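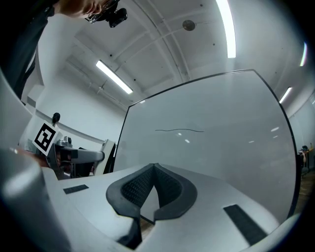

Trazo ondulado de rotulador en la pizarra.

4. Primer borrado y limpieza de la superficie

¡Ya tiene la pizarra Zirnia montada sobre su soporte! Ahora llega la parte más agradecida: dejarla lista para escribir, dibujar y volver a empezar cuantas veces quiera.

4.1 Trace una línea de prueba con un rotulador de borrado en seco, de lado a lado y sin apretar. Una línea sencilla, con una curva o dos, es perfecta para ver cómo responde el panel.

4.2 Espere 30 segundos a que seque la tinta.

4.3 Apoye el borrador plano contra el panel y deslícelo a lo largo del trazo, siempre en la misma dirección.

4.4 Repita con una pasada vertical si quedan sombras – en las pizarras recién estrenadas suele bastar con una.

NOTA: Los reflejos de las lámparas pueden confundirse con restos de tinta. Mire el panel también desde un lado antes de volver a frotar. 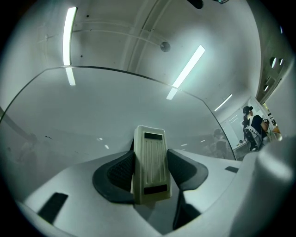 Techo blanco de la sala: levante la vista y localice las luces antes de fijar la inclinación.

4.5 Afloje los dos pomos laterales e incline el panel poco a poco hasta que el reflejo deje de molestar desde los asientos. ¡Merece la pena dedicarle un minuto, la diferencia al leer es enorme!

4.6 Apriete los pomos a mano y compruebe que el panel no cede al borrar.

PRECAUCIÓN: No incline el panel con las ruedas sin frenar. No use herramientas en los pomos.

4.7 Para las manchas que resistan, humedezca un paño suave con limpiador Vamitz, páselo sin empapar y seque enseguida. Nada de estropajos ni de polvos abrasivos.

4.8 Revise el centro del panel, que es donde más se escribe y donde antes se acumulan velos grises y motitas. Si aparecen, otra pasada en seco y listo.
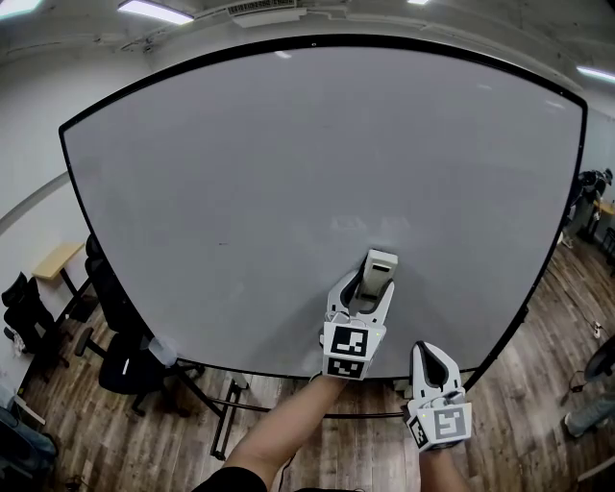
Fahad Bukhari nos escribe que él prefiere empezar por el borde superior e ir bajando: «Así el polvillo cae sobre lo que aún no he borrado y no tengo que repasar nada». Nos parece un consejo estupendo, y funciona igual de bien con el borrador de fieltro que con el paño.

4.9 Sacuda el borrador al aire libre al terminar y guárdelo con la cara de fieltro hacia arriba.

NOTA: El fieltro de recambio lleva la referencia 832. Cámbielo cada 90 días si usa la pizarra a diario.

Continúe en el apartado 5, Traslado de la pizarra a otra sala.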